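Collecting demonstrations for a drive caddy insertion task

This page explains how we record examples for teaching an arm to put a hard drive caddy into its bay. We learned it at Skovesell during one June, for a task set we call Prudeo, and the steps are written so that you can repeat them with your own arm and your own parts. You need a working teleoperation setup and a wrist camera that is already calibrated. 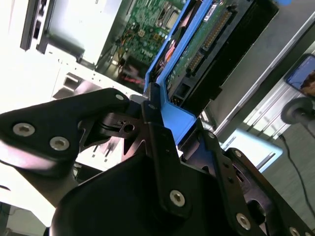
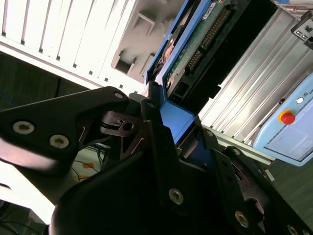
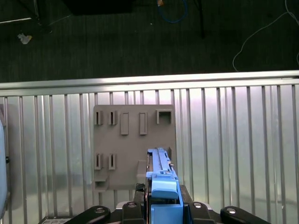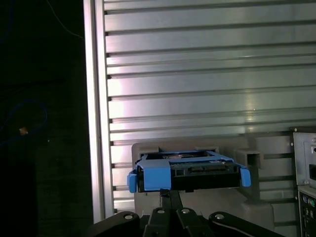 All four are wrist camera views, and in each one the gripper is holding a blue part.

Would it not be simpler to script the motion and record that, asks a reader at Le Goff, because a scripted arm makes the same clean path every time and costs no operator hours?

We tried it. The scripted path is clean, but the policy trained on it had never seen a correction. When the caddy came in two millimeters too low, it pushed. A human operator stops, moves back a little, and comes again. This small movement is what we want in the data, so we keep the human.

Before you start

Fix the bay so it cannot move. A bracket that shifts a little with each insertion will give you a data set where the last episodes do not match the first ones, and you will notice this only after training.

Decide the grasp. Write down where the fingers should close on the caddy and which way the connector should face. Put this on one sheet next to the operator. If two operators hold the part differently, record both ways on purpose and tag them, or choose one and stay with it.

Look at the wrist camera picture while the part is in the fingers. You want to see the leading edge of the part and the opening at the same time during the last part of the approach. If the fingers hide the opening, change the grasp or tilt the camera before the first episode. A change later means that you start again.

Lock exposure and white balance. Bare metal reflects very strongly, and automatic exposure will make the whole picture darker exactly when the arm comes near to it.

Recording one episode

1. Put the arm in the start pose. Add a small random offset, up to a few centimeters in each direction. We let the software choose it, as people always choose the same offsets without knowing it.

2. Press record, then wait one second before you move. The still part makes it easy to check that the camera and the joint values have the same clock.

3. Pick up the caddy. Close the fingers fully, then lift. Do not close and lift together.

4. Move to the bay at a steady speed. Slow down near the opening, but do not stop completely for a long time. Long pauses teach the policy to pause, and then sometimes it never continues.

5. Line up the caddy and push it in. If it touches the edge, go back, correct, and try again in the same episode. Keep these episodes.

6. Open the fingers, move away, wait one second, and stop the recording.

7. Mark the result at once: success, success with correction, or failure. Do not leave this for the evening. We did it one time and had to watch everything again.

How many episodes

For this task we planned 300 episodes. After the review we kept 276. Our first policy was trained on 100 of them and could reach the bay well, but it was weak in the final alignment. More episodes with correction helped there more than additional clean ones.

Change something every 26 episodes. This number has no deep reason, it is how many fit in one session before our operator wants a break. We change the lamp position, or the starting place of the caddy, or what is lying in the background. Change only one thing at a time and write it in the session notes.

Checking the data

We use a small viewer named Gasus that plays the wrist video together with the gripper width and the joint curves. Any viewer which can do this is fine. Look for these problems:

Gripper width that jumps while the part is held. Usually the part slipped.
Video that comes later than the joints. Compare the first moment of movement in both.
Episodes much longer than the others. Often the operator was talking with somebody.
The same start pose again and again. It means the random offset was switched off.
Wrong labels, especially a success where the caddy is still standing out of the bay.

Remove the broken episodes, but keep the failures in a separate folder. They are useful if you later train a model to detect success.

Notes on operators

A new operator needs a practice session, and we do not save it. The first tries are shaky and the arm stops often. After this, let the person work in short blocks. When the corrections become bigger and the approach becomes faster, the operator is tired — stop there, even if the plan says more.

If you switch to another caddy type, record a small new set first and train on both sets together before you decide how much more you need. The session notes template has a field for caddy type; please fill it also when the type did not change.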